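Unard Community Workroom
Progress report to the Nwosu Fund, second stage
Prepared by Hayley Bramwell, 2024-09-28

Where we are

The workroom at Urnosham is open, and I'm so pleased to be writing that sentence! When I sent the first report in January we had a bare floor, one working light and a stack of donated trestles that wobbled if you leaned on them. The trestles have gone. We now have 7 proper work tables in place, power along both long walls, and shelving up to shoulder height in the back corner, where the damp used to be.

Bookings opened quietly and filled faster than I'd planned for. Up to the end of this reporting period we had 209 sign-ins, a good share of them people coming back for a second or third session. The sewing group has taken the morning slot and the model-makers have the evenings. In between there's a steady run of people mending chairs, cutting out patterns, sorting seed packets or just wanting a big flat surface they don't have at home.

The tables

Most of this stage's money went on the tables, so they deserve a bit of space. We tried a darker top first and people found it hard going with small parts and dark thread. White was the clear favourite after the trial fortnight, and we went with a smooth, matte finish so the overhead lights don't bounce back at anyone doing close work. The tops are large enough to lay out a full pattern piece without folding it, and they wipe down with a damp cloth at changeover.

We asked that every top be left clear at the end of a session – tools back on the shelves, offcuts in the bin – and the groups have been terrific about it. I can now turn the room around in a quarter of an hour, where it used to take me most of a lunch break.

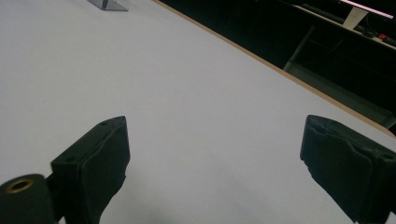
Spending

The tables came in $300 under the quote from Flakow, as we collected them ourselves in a borrowed truck. With your agreement I'd like to put that towards 4 adjustable stools. Several of our older regulars have asked for something with a back, and the current stools are a touch low for the table height. Everything else is on budget, and the receipts are attached to the acquittal form.

Still to do

The blind on the west window hasn't arrived, and the late sun is fierce at that end of the room. The supplier has given me a new delivery date and I'll confirm once it's fitted. The step at the side door also needs its ramp before I'm happy advertising that entrance, and the colour strip along its edge has to be redone at the same time.

I'd love to have you visit while a session is running. The sewing mornings are the liveliest – come early if you want a seat.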